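Kitchen bench is the term project for robotics students at Ammont

July 2025

Students in the manipulation class at Ammont Technical College are spending the summer term on a single long assignment: getting a pair of robot arms to handle ordinary kitchen items on a tabletop. The project is called Gillies, after the building where the class meets.

The bench has two white arms, each with a black two-finger gripper, and a set of plates, mugs and other household goods.

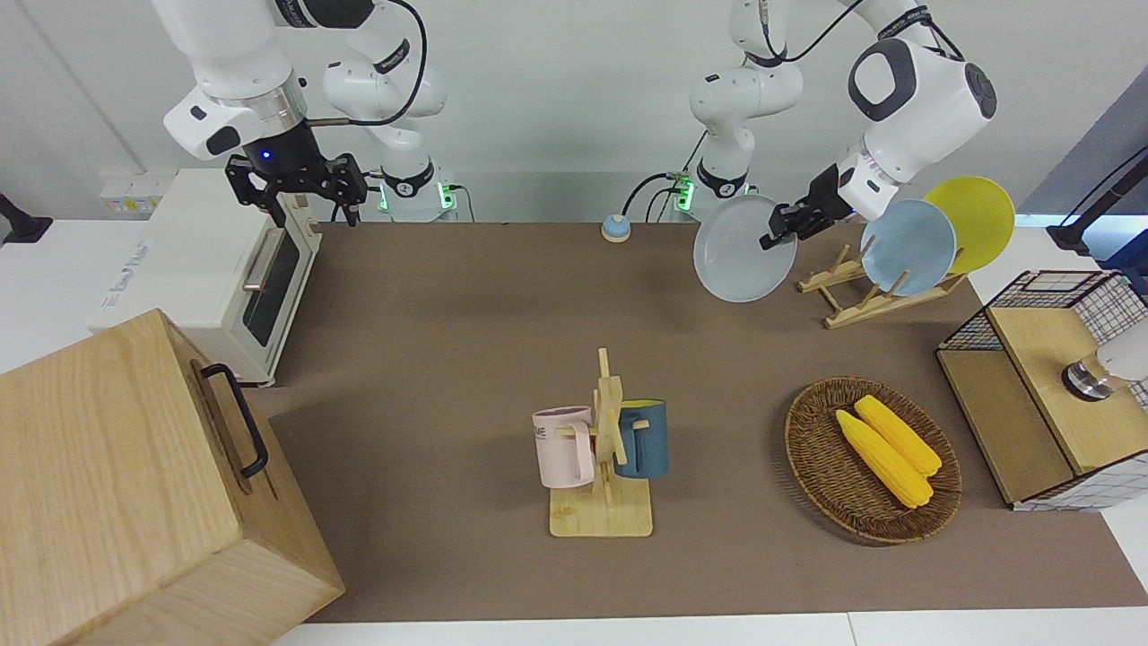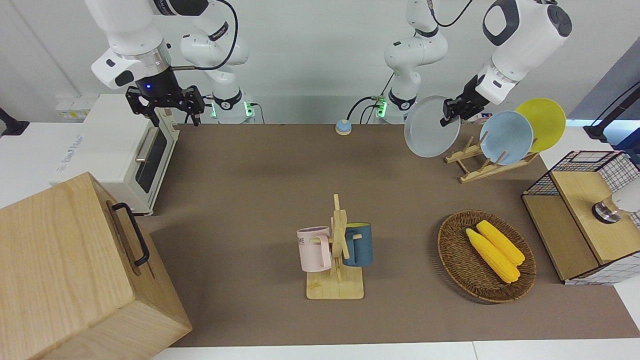
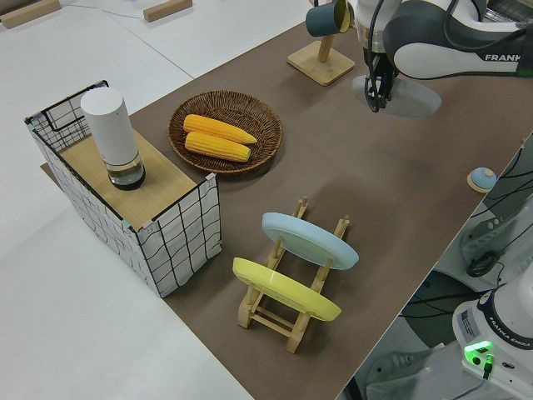

Plates and a dish rack on the Gillies bench.

The class has 19 students this term, split into small teams that share the bench on a posted schedule. Each team is responsible for one part of the work. One handles plates, another handles mugs, and a third is working on the oven door. The rest look after the recordings and the software that plays them back.

Plates were the first job assigned. A plate has to be gripped by the rim, kept upright and lined up with the slots of a wooden rack before the gripper opens. The course notes ask students to work on the approach and the release separately before joining them into a single run. Teams must also be able to do the job in reverse, taking a plate out of the rack and setting it down flat.

Mugs come later in the term. The handle has to end up over a peg on the mug tree, and the team working on it has asked for more bench time in the second half of the course.

By the end of last month the class had logged 1,782 attempts across all tasks. Every attempt is kept, including the failed ones, with a short written note on what went wrong. Students review the notes at the start of each session and pick out the attempts they want to repeat. Dropped items and missed slots are entered under separate headings, and so are runs that someone stopped by hand.

Two students must be present whenever the arms are powered. One runs the task and the other stays by the stop switch. New members of a team sit in on a full session before they take either role.

The college added the class after an earlier course, which used small desktop arms, filled up for several terms in a row. Students who took that course can go straight into the bench work. Others complete a short unit on safety and basic motion planning first.

Grades are based on a written report and a live run in front of the other teams. In the live run the items are placed by a team that did not work on the task, and they may be set anywhere on the mat within reach of the arms. Each team gets two tries, with a break in between for changes to the software. The better try counts toward the grade.

A group from the class will also enter the Edel Cup, a student competition to be held in Flolitz in November. The kitchen category there calls for clearing and resetting a small table within a time limit. Entrants are told the types of items in advance but do not see the layout until their turn begins. The college has entered the competition before, but only in the sorting category.

The bench stays up between terms, and students on the competition team will have access to it through the fall. Sign-up for the next class opens when final reports are in. Places go first to students who were on the waiting list this term.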